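Print this page | E-mail this page
Shares: 17 | Comments: 2

Course notes, part 2: Showing the task by remote control
Ritva Rantala

In this part the student moves the arm with the hand controller and the robot records the path. Please read the safety sheet before you start.
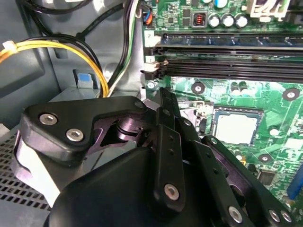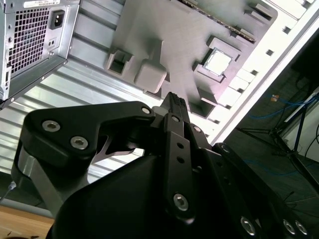 Both pictures: the gripper inside the open computer case, wrist camera.

Move slowly near the board - the recording keeps also your small mistakes. If you hesitate for a long time, stop and begin the demonstration again. Save each try under your own name. Questions go to Mwangi Athumani.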